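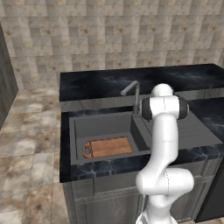

**Figure 3.** The simulated kitchen used for the sink task. The cutting board lies flat in the basin, handle to the left, with the arm at the counter.

### 4.2 The Sink Task

The course gave each team one simulated kitchen, one robot arm, and one semester. Our team chose the sink, mostly on the grounds that the cabinet task had already been claimed by people who read the sign-up email sooner. The goal was easy to state: pick up a cutting board from the bottom of the sink and set it on the drainboard. The second author estimated that this would take a weekend. The estimate is preserved in our project proposal, where it can still be read by anyone who asks.

Figure 3 shows one starting layout. A flat board on a flat surface is an unfriendly object. There is almost no edge to get under, and the walls of the basin limit the angles from which the wrist can approach. The handle has a hole through it, which we at first took to be a gift. A finger can go into a hole. In simulation, a finger can also go into the floor of the sink beneath the hole, at which point the physics engine pushes back with some feeling and the board leaves the kitchen.

We therefore split the task into two phases. In the first, the arm presses down lightly near one end of the board and slides it until the other end meets a wall of the basin and tips up. In the second, it grasps the raised edge and lifts. Ama Gyamfi wrote the sliding controller and Naa Annan wrote the grasp. The handoff between them was written by both authors, separately, and for most of January the project contained two versions that disagreed about which way was up.

Training used 1000 episodes with the board's position and rotation drawn at random within the basin. We ran a further 80 episodes for evaluation, using starting layouts the policy had not seen. An episode counted as a success if the board came to rest on the drainboard and stayed there for 2 seconds. We added the time requirement after reviewing an early run in which the board passed over the drainboard at speed and was scored as delivered.

The final policy succeeded in 60 of the 80 evaluation episodes. Most failures came from the slide. When the board started square against the right wall, pushing it further right accomplished nothing, and the controller was willing to go on accomplishing nothing until the episode timed out. A smaller group of failures involved the faucet. Our planner treated the spout as a plain vertical post, so the arm sometimes lifted the board straight into the part that bends forward. A better collision shape would likely fix this, and we recommend that the next team make one before doing anything else.

We did not model water. The Drodero team did, and we refer the reader to their report, in particular the section on run times.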